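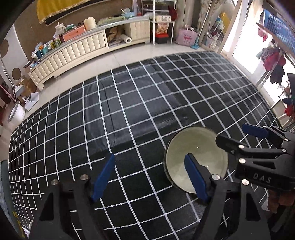
June 7, 2026

Spent the morning on the relative pose problem between the two grippers. Each one runs its own visual odometry, and the two maps only agree once both wide lenses have seen enough of the same features. The Zosus aligner takes the first 88 frames, matches them across devices and solves for a single transform. If the match is poor it still returns a transform, with no warning. Added a residual check and made it fail loudly.

The grid mat is a mixed blessing. Plenty of corners, all of them alike. Heo's matcher slipped by exactly one cell on two of the bowl episodes, so the right hand was placed a full square away from the left. Masking the floor region during alignment fixed both. The cabinet and the shelving give enough to work with.

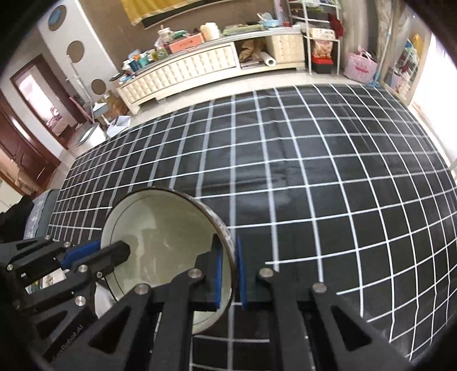
For two-handed holds there is a free constraint I had been ignoring. When both grippers are closed on one rigid rim, the distance between fingertips should stay constant. Wrote it as a soft factor, switched on by jaw width. The enamel is glossy and the reflections shift with the camera, so I down-weight features inside the rim while the factor is on.

Reran all 1081 episodes overnight config, 8 workers. Siv Tangen wants the Sallville set on the same settings before she retrains the policy. Still open: clock offset between devices is treated as fixed per session. Should be estimated.

Last updated: Sunday evening
Rekthorpe notebook | Contact | Back to top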